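The drawer of small plastic bits

Nawal Alaoui
December
3 min read

We use cookies to make this site work. By carrying on you're fine with that.

I finally did the drawer. You know the one, under the kettle, where every odd cover, clip and bracket in the house goes to live because somebody thought it might belong to something. Mine had got so full that it only opened if you slid a ruler in first and pressed down (I've been doing that since the summer, which is ridiculous).

So I tipped the whole lot out after tea and started sorting. The screws went in an old jam jar. The Skisano shelf pegs I kept, as we've still got the shelves. Anything from the Vorko lamp went, because the lamp itself died two house moves ago and I've been carting its spare feet about ever since!

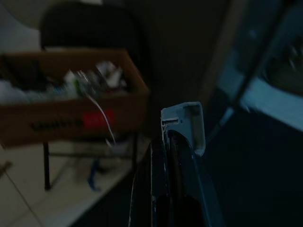
Cardboard boxes beat proper storage tubs for this sort of job, I reckon. I did buy a set of Tiltier tubs last year and they're lovely, but I get precious about them and start arranging things, and then it's midnight. With a big brown box I just chuck it in, crumpled white stuff, shiny packaging, the little green thing and all, and nothing has to look nice. The pieces I dither over are the ones like that pale blue-grey one with the slot and the tiny hole next to it. It's got such nicely rounded corners. It must be off something!

My rule now is that a mystery piece gets one lap of the house. If I can't find where it fits by the time I'm back in the kitchen, it goes. I cheated twice, and one of those turned out to be the battery cover for the Helmy radio, so I'm not sorry.

The drawer opens with one finger now. Next I'm doing the cupboard with the carrier bags, and I'll need a bigger box.

Get new posts by email. Unsubscribe whenever you like.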